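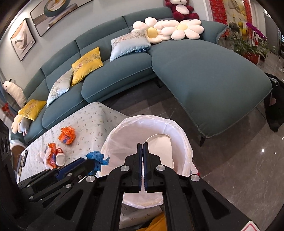
According to the guest who wrote from Moroz, the lodge ought to have stated plainly that the Lullton road closes at dusk. The management of the Cirnano Lodge read the letter twice and entered it in the register as item 1112.

It was the policy of the house that every complaint receive a reply before the next ferry. The reply noted that the closure was set out in the printed guide, on page 77, under the heading Access and Seasonal Conditions. It regretted the inconvenience. It offered 2 nights at the off-season rate, to be taken before the end of September, lake side, breakfast included.

The guest answered by return. The offer was declined. The lake, however, had been a very fine colour from the road, where the guest had been obliged to wait until morning, and might a room be held for next year?
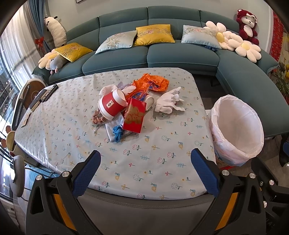
Tulip tablecloth, Cirnano Lodge.

The management considered the matter for almost an hour. A room was held. The guide was sent to the printer in Listar with the notice moved to page 4, and beneath it, in smaller type, a line was added recommending the view of the lake from the Lullton road at first light.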